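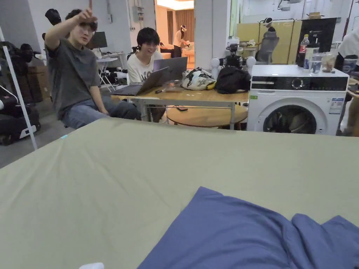
Motion planning was why I went to the Zurndale open day on 2/23/19, and the Dimico folks let me grill them for ages! Their planner, Rerero, throws out some 500 candidate paths and keeps 5 to check for collisions. We got talking near the washing machine, the one with dark laundry in the drum, and I asked how it handles a round door opening – slowly, they said, with the grasp picked first. Replanning takes 100 ms on a good day. I'm going back in November for the Haldane demo.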